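Como tirar bolinhas de roupa de pelúcia?

Veronika Bachmann
Gente, lavei minha blusa felpuda duas vezes e já encheu de bolinha! Lâmina de barbear estraga? 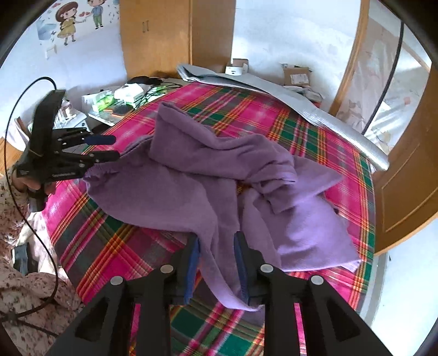 Peça de roupa roxa em cima da colcha xadrez

Dimas Chin
Lâmina não, já furei um casaco assim. Uso papa-bolinhas a pilha, bem de leve – e lavo do avesso, água fria, sem amaciante.

Amarachi Okafor
Concordo com o Dimas. E nada de secadora!

Haziq Teoh
eu só arranco com a mão vendo novela kkk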